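4. Setting up the shot tracker

1. Clip the Zornine sensor to the top of the stick shaft, 12 inches below the butt end.
2. Hold the button until the light blinks, then open the Skerlow app and tap Add Stick.
3. Take 11 wrist shots from the same spot.
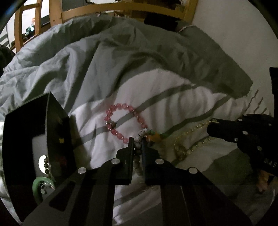 Stick tags help when several players share one app. Each stick needs its own tag name, up to 12 letters. Any small marker will do — colored tape, or a few green and orange beads on a cord tied below the sensor.

Caution: Remove the sensor before league games.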